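Vehicle Electrics 2, Unit 6 handout
Parasitic drain: finding out what is flattening the battery
Bremwood evening group. Notes by Usha Kotian, with additions from Bernadette Madigan

Bring last week's sheet on reading wiring diagrams, as we'll be using the fuse box layout from it again.

This is my favourite unit of the whole course and I make no secret of it! A flat battery in the morning is the most ordinary complaint a garage ever gets, and yet chasing it down properly uses nearly everything you have learned so far: Ohm's law, fuse layouts, relays, and how control modules go to sleep. You also get to solve a mystery with a meter and a bit of patience.

What we mean by drain

Every modern car draws some current when parked. The alarm needs it, the clock needs it, and the receiver for the key fob has to stay listening. We call this the resting draw. A parasitic drain is anything on top of that which shouldn't be there. As a working rule for this course, treat anything under 50 milliamps on a sleeping car as normal unless the maker's data gives a different figure. Always look for the maker's data first.

Worked sum. A customer's car draws 375 mA at rest. The battery is rated at 60 amp-hours and we'll suppose it is fully charged.

60 Ah divided by 0.375 A = 160 hours, or a little under seven days to completely empty.

But the car will stop cranking long before empty. If we say it needs half its charge to start on a cold day, we are down to 80 hours. Park on Friday evening, and by Tuesday morning you are looking for jump leads. Notice how well that matches what customers tell you: "it's fine all week, but if I leave it over a long weekend it's dead". When you hear that sentence, do this sum.

Before you connect anything

Test the battery itself. A worn battery on a healthy car looks exactly like a healthy battery on a car with a drain, at least from the driver's seat. Charge it fully, let it rest, then load test it. Check the alternator output too. Éabha Flanagan spent a whole evening in December hunting a drain in a van whose only fault was a slack alternator belt, and she has kindly allowed me to mention it every term.

Ask the customer what has been added. Dash cameras, trackers, towing electrics, a replacement stereo. Extras wired to a permanent live are behind a great many of these jobs.
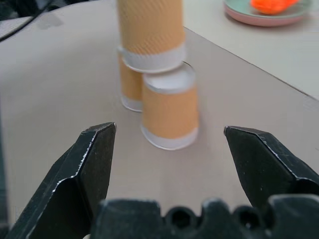

Getting the car to sleep

Most wrong readings come from measuring too soon. When you switch off and lock up, the modules stay awake for a while and talk to each other, and the current can be several amps. Then it steps down. On some cars it takes three minutes, on others closer to an hour.

Open the bonnet and the door you'll need before you start, then close the latches by hand with a screwdriver so that the car believes everything is shut. (Remember to release them again with the handle before you swing the door closed. Please. Latches are dear.) Wind a window down. Keep the key well away if the car has keyless entry, and I mean in the office, as a fob in your overall pocket will keep waking the car up.

The meter in series

1. Ignition off, meter on the 10 A range, red lead in the 10 A socket.
2. Join the meter between the negative post and the negative cable before you lift the clamp fully, so the circuit is never broken.
3. Do not crank the engine or switch on the headlamps. You will blow the meter fuse.
4. Wait. Write down the reading every five minutes until it stops falling.

A DC current clamp is kinder, as nothing has to be disconnected. Zero it first, close to the cable but not round it, and do it again if you move.

Finding the circuit

The old way is to pull fuses one at a time until the reading drops. It works, but on newer cars putting a fuse back can wake a module and you wait all over again. I much prefer measuring the voltage drop across each fuse while it stays in place. Every fuse has a tiny resistance, so current through it gives a tiny voltage. Touch the probes to the two test points on top, on the millivolt range. Zero means no current. Anything else means you have found a live circuit, and the chart pinned up in the workshop turns millivolts into milliamps for each fuse size.

Once you have the fuse, go to the diagram, list everything it feeds and unplug those one by one — glovebox lamps, sticking relays and boot lights are all worth an early look.

If no fuse shows anything, think about what isn't fused in that box. The alternator is the classic. A leaking diode lets current run backwards through it all night, and the case may feel slightly warm on a car that has stood for hours.

Practice for next time

a) A car draws 1,437 mA five minutes after locking. Is there a fault? What would you do next?
b) A 44 Ah battery, 11 mA resting draw. How many days to half charge?
c) Horácio Bragança's group will have the blue hatchback first, then swap. Log your readings on the sheet, with times.

Answers to b) in days please, to one decimal place.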